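Home & Living / Laundry Rooms / Gallery

Wash Day at Nesik

Apr 8, 2020

I have a soft spot for laundry rooms. Kitchens get all the attention and bathrooms come a close second, but the place where the washing gets done is where a home feels most lived in, and I've been wanting to give one a gallery page of its own for ages. So I spent a morning in the one at Nesik with the back door propped open, and I enjoyed every minute of it!

The house was finished in March by Gokberg, the small building firm who also did the stairs and the kitchen floor. Beril Tekin planned the inside, and she gave the laundry a proper place on the ground floor when most people would have squeezed it into a cupboard under the stairs. She told me she drew the room 14 times. I believe her. The light is lovely before lunch, and it has a way of finding whatever you happen to be washing.

Beril and I talked baskets for far too long (I'm not sorry). She likes a woven one with a proper raised rim, something you can get hold of, and she likes a square-cornered shape over a round one. I've always been a round basket person, but I came home wanting to swap. There's such a nice contrast between a pale weave and a shiny silver machine, and it takes the chill off all that metal straight away.

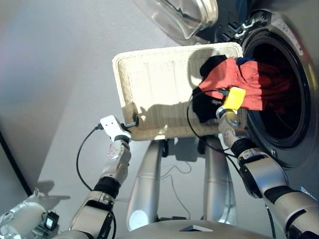 In it goes — red-orange, black and a peek of navy, tipped from the cream wicker basket into the drum.

I'm very fond of that red-orange. Dark loads can be a gloomy business, all socks and work trousers, and one bright thing in the heap cheers up the whole job. Whether it ought to go in with the black is a matter each household has to settle for itself! At ours it goes in, on a cool wash, and we hope for the best.

The basket-to-drum tip is my favourite bit of wash day, too. I used to feed everything in a sock at a time, and then one day I just upended the lot — so much quicker, and oddly satisfying. A rectangular basket is good for this, as you can get the edge of it right up to the opening. Do have a look on the floor afterwards, though, and do go through the pockets first. I once washed a library card, a pencil and most of a packet of mints in a single go, and the mints were the worst of it by a long way.

A few notes for those who always write in to ask. The shelving at Nesik came from Produm and was cut to fit the alcove. The drying rack is an old one from the Bayram market, bought years before the house was even thought of, and Beril has re-strung it twice. The wall paint was mixed to match a tea towel, so I'm afraid there's no name for it.

The garden is up next, once the line posts are in and there's a breezy day to hang things out.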